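6. Showing the task by hand

Section 5 covered driving the arms with the remote handles. Hand demonstration is faster and gentler on the operator's temper, and for shelf work it is the method we recommend. You wear the Grurel head camera, you do the job, and the Clistison software works out what your hands were up to. It has no idea what you meant, so please mean what you do.

6.1 Before you start

1. Charge the headset to at least 60 percent. It will claim to run on less. It is an optimist.
2. Tilt the camera down until both hands stay in view at chest height.
3. Open a new session and choose SHELF, TWO HANDS.
4. Hold both palms up to the camera until you hear the double tone.

Note: Sleeves pushed up past the wrist track better. So do hands without gloves.

6.2 Recording a shelf task

5. Stand at arm's length from the shelf and press RECORD.
6. Reach for the item at working speed. Priya Park, who trained our first 400 episodes, suggests the pace of someone paid by the hour.
7. Keep the item in view while you hold it. If you have one in each hand, let the front of each show.
8. Finish the move, bring both hands back to your chest and press STOP.

Toothpaste aisle, boxed goods, both hands in use:
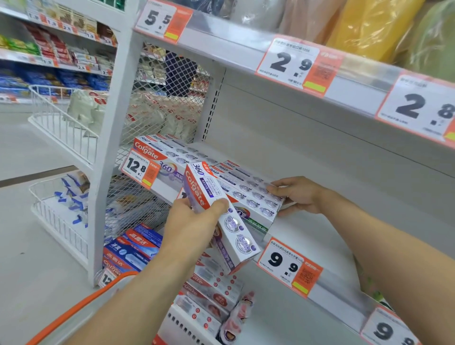
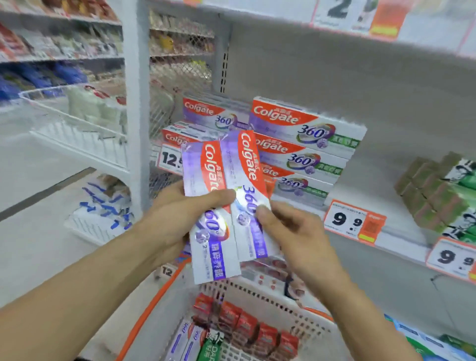
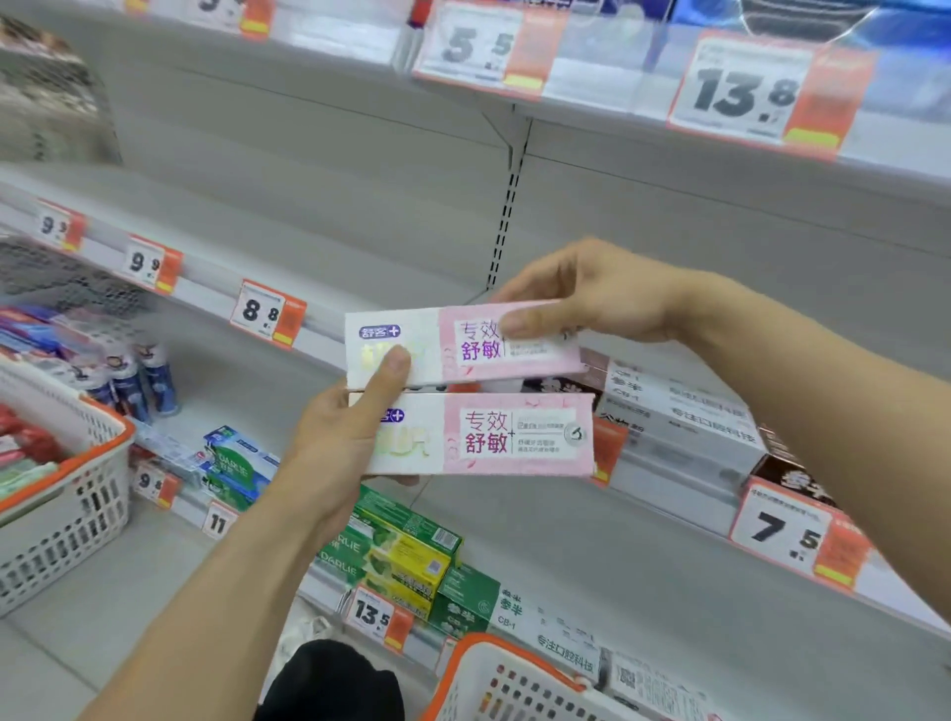

9. Name the episode before you start another. "Test", "test2" and "final test really" are accepted by the software and regretted by whoever opens the folder in March.
10. Repeat until you have 46 good episodes for each type of package. Vary where you stand and which hand goes first.

Caution: Do not correct a fumble by rewinding your own movements. The robot will learn the fumble and the rewind, and will perform both with great confidence. Press DISCARD and start the episode over.

Caution: Look where you are working. Your head steers the camera, and a glance at a passing shopper goes into the training data along with everything else.

6.3 Checking what you recorded

Open the session in the Rivas viewer and play each episode at double speed. Drop any episode in which a hand leaves the picture for more than 39 frames. Shorter gaps are filled in automatically - usually well, now and then with a wrist that bends in ways yours should not.

If the viewer shows your left and right hands swapped, go back to step 4. Khải Khúc has a longer fix that involves editing the session file. It works, but step 4 takes less time than finding the file.

Section last revised Sep 26, 2025.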